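Notebook, August, 17:40

Glove impact rig, third session. Nazmiye Başaran on the drop carriage, me on the logger. Aim was to compare the two Bament 10 oz gloves against the older Ağca pair before Greltidstead gym get them back for sparring.

Load cell zeroed twice; first zero drifted after the lamp went on. Sampling left at 2000 Hz. Each glove given nine drops on the knuckle face, 90 seconds between drops so the foam could recover. Drop 4 on the left Ağca thrown out - carriage snagged on the guide rail, trace has a shoulder on it.

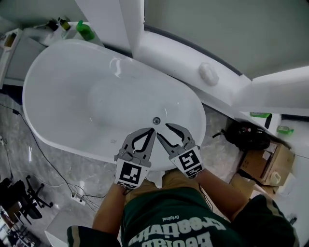
Peaks on the Bament pair sit close together. The Ağca left runs higher from drop 6 onwards and the right does not follow it. Padding feels thin over the middle knuckle on that side. Lining not opened yet, Bülent Türkmen wants to weigh it first.

Filter still set to 1000 Hz from the headguard work. Traces saved raw, so can be redone.

To do:
- new bush for guide rail (Flasberg part, none left in drawer)
- repeat drop 4
- thumb side, both pairs
- ask Bülent how many rounds the Ağca pair has done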